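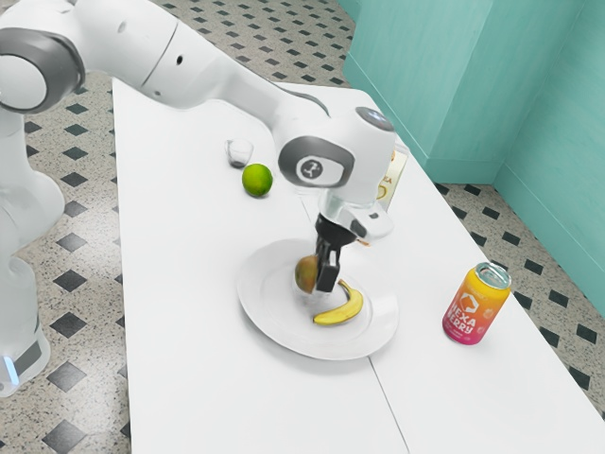

Second week with the Vano trial

Up too early again, and I know exactly whose fault it is. I told myself last night that I would have coffee and read like a normal person, and instead I was at the kitchen table in my robe with the laptop open, watching an arm put fruit on a plate.

Where I am with it: Poleck gives you 26 days to try Vano before you have to decide, and I've used up more of them than I meant to. It's a simulator with a ready-made arm, a tabletop, a box of props and a little recorder that saves everything the arm does. You give it a job in plain words or in a script, it has a go, and you keep the run. The full license is 595 a year, and that's a real number for me. I want to be able to look back at these pages and see what I thought before I paid, so I'm writing down the bad parts too.

The job this week is fruit on the plate. I picked it because it sounds like nothing. The mango, the banana and the apple are supposed to end up on the plate, and everything else on the table stays where it is. The lime sits back by the little glass and it is my trap, since it's small and round and very green and I wanted to see if the arm would go after it when I hadn't asked. The HEXA BERRY can is the other trap. I love that can! It has that sunset fade down the side, orange into pink, and I have become weirdly protective of it.

The mango has been my favorite thing to watch. It's a fat, slippery sort of shape for two fingers, and my first script squeezed it right at the end so it squirted out and went rolling. I moved the grasp point in toward the middle and slowed the last bit of the approach, and after that I got it hanging over the plate beside the banana with the fingers straight down, and I said "oh, you beauty" out loud to a laptop. I also spent far too long just looking at the skin on it, all those browns and greens and reds. Somebody at Poleck cares about fruit.

Bananas are harder. I did 20 banana runs in one sitting on Sunday and 13 of them ended with it on the plate. Most of the misses were the same miss, where the fingers came down across the curve instead of along it and the thing spun away. The wrist angle setting is three menus deep and it's called "tool yaw offset," and I only found it by clicking on everything. That goes on the bad list. So does the manual, which has a lovely chapter on lighting and half a page on grasping.

Also on the bad list: you can't rename a prop once it's on the table. Also the undo. It undoes the camera before it undoes the arm, and I have yelled about this twice.

Good list, though. It's so fast to set up again. One key and the table is back how I started it, or I can ask for a shuffle and it swaps things in at the back (boxes, bottles, cartons) and leaves my plate alone. I didn't think I'd care about the stuff at the back. But it matters! My first script did fine with a tidy table and then got shy as soon as there were tall things behind the plate, and stopped way up high as if it were scared of them. I'd never have found that out with an empty background, and I'd have found it out on the club's actual arm in Litine with actual glass.

Tried the apple this afternoon. 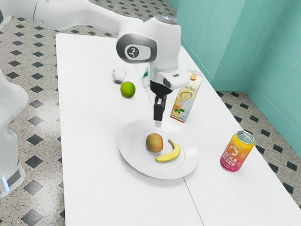
My rule for the apple was that it had to share. The banana gets the right side, the apple goes a bit left of center, and if they touch, fine, as long as neither one climbs the rim. The trouble is letting go. If I open the fingers too high the apple takes a little hop and nudges the banana, and if I open them too low they scrape the plate on the way out. I ended up with a tiny pause before the release and a straight lift after it, and I kept the lift slow because I like seeing it. I could probably speed that up. I won't.

Tak came over around supper and watched three runs standing up with his coat on, then sat down and watched more. He wanted to know if it could do the lime. I said the lime was a trap. He said that was mean, and then he wrote a script for the lime himself, his very first, in less time than the pasta took. It missed the lime and flew off toward the wall, that lovely teal corner, and he was delighted. So it's friendly to beginners, put that on the good list.

What I still don't know is how much of this carries over. The arm in the simulator never gets dusty and its cable never snags. The floor tiles with the black diamonds are prettier than any floor I've ever worked on. I'd like to run my mango script on the real arm in April, when I get my turn at the club, with the slow approach left in, and write down the misses the same way. If half of it holds up I'll be happy.

Am I buying it? Leaning yes. I'd lean harder if they fixed undo. I have a message half written to Poleck about that and about moving the wrist setting to somewhere a person might look, and I'll send it in the morning after I've made it nicer.

Tomorrow: plate moved closer to the base, same fruit, see what breaks. Also buy bananas. All this has made me want one and there are none in the house.

Last updated: Wednesday, February 24, 2021

Comments

Jaqueline Magaña
The wrist thing drove me up the wall too! You can pin it to the side bar if you hold shift and drag it there. I used Vano for stacking cups and it took me a month to find that.

benchtop_lou
Did you try the mango with the plate on the far side of the seam? My arm reached that far but the grip was a lot less steady. Curious if yours does the same.

Tak
I will get that lime.

Home Diary Bench Notes Archive Older Newer Contact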